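4. The build and how we ran it at home

4.1 Arms, table and room

Nodano is a two-arm robot put together by two people in a flat, with help from the shared workshop at Nestwood for the few parts that needed a proper drill press. We wanted to know how far such a build could get with ordinary crockery in an ordinary room, and we are delighted with how far it got. The arms came second-hand. Everything else (the stand, the wiring, the wrist cameras, the finger coverings) was made or fitted by us between August and the day the settings were fixed, 6 Nov 2020.

We decided early on that we would not clear the room for the robot. A lab bench with a plain backdrop makes life easy for the vision side, but people don't live in front of plain backdrops! The work table is light in colour and the floor is tiled, and both turned out to matter more than we had guessed. A pale bowl on a pale table gives the camera very little edge to hold on to, so the rim and the shadow under it do most of the work. The tiles gave trouble of a different kind: the stand is heavy, but one foot sat across a grout line, and every quick move of an arm came back to us as a small sway in the head camera. A folded strip of rubber under that foot cured most of it.
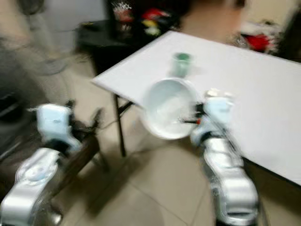
Figure 3. Right gripper at the rim of a white bowl during a fast move; a small cup stands further back on the table. Head camera.

Fast moves still blur the head view badly, and we kept those stretches in the record. Our control program, Arango, simply trusts the head camera less while an arm is swinging and leans on the wrist cameras once the fingers are close. This one change did more for us than any amount of fiddling with exposure. Before it, the arm would often stop short and hunt about; afterwards the approach became one smooth motion, and it was a real joy to watch.

4.2 Objects

All objects came from our own kitchen. We used bowls, plates, mugs, jars and spoons, and we bought nothing specially. Between runs the pieces were put back by hand with no marks on the table to guide us, so that no two starting layouts were quite alike. Some layouts had a single piece well clear of its neighbours. Others had pieces stacked or pushed close together, as they would be before a meal or after one, and those are by far the more interesting to work on.

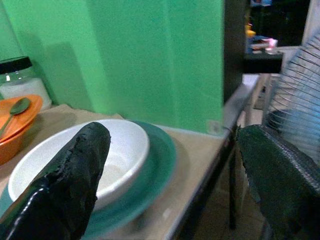

Reaching into a group of dishes is a question of where the fingers can go down, and only then of how hard they should squeeze. Arango looks for two free patches of space on opposite sides of the chosen piece, each a little wider than a fingertip, and gives up politely if it cannot find them. A rim grip, with one finger inside and one outside, needs even less room. The planner must also ask what the piece is standing on. With the white bowl resting on the larger teal-green plate, for instance, a finger that goes too low on the outside meets the plate before it meets the bowl, so the safe height is set by the plate's rim and the table height is of no use at all. We added a small "what is underneath" check for this, and it is our favourite piece of the whole program: a few dozen lines, written in one evening, that saved a great many plates. A spoon laid across a bowl is harder, and we left spoons out of the scored runs when they lay that way.

4.3 Finger coverings

The bare metal fingers slid on glazed ware, so we covered them. The black covering is a brushed-on rubber sold to us as Gokent, and it grips beautifully. It also wears. Glaze is smooth but rims are not always, and the covering goes first at the tips and then along the inner edges, where it lifts and frays. We chose to let it wear on purpose during the main set of runs, renewing it only when a grip test with a full mug failed. In practice one coat lasted for over 60 grips.
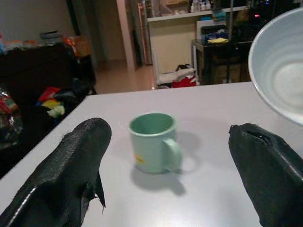
A torn edge did not by itself spoil a grip. What mattered was whether sound rubber remained at the place of contact, and for mugs and cups, which we take across the body, this was nearly always so. Bowls taken by the rim were less forgiving, as the whole load rests on the last bit of the fingertip. Anyone copying the build should put a second coat there and leave the rest thin.

4.4 Runs and records

We scored 348 runs in all. A run counted as a success if the piece was lifted, carried to the other side of the table and set down upright without a hand stepping in. By that measure 234 succeeded, a result we would not have dared to hope for in August. Most of the failures came from close layouts and ended with Arango declining to reach, which costs nothing but time. The wrist cameras saved 3,880 still views alongside the joint readings, and we went through all of them by eye to mark the moment of first contact. Section 5 uses those marks to compare the two grips, rim and body, for each type of piece.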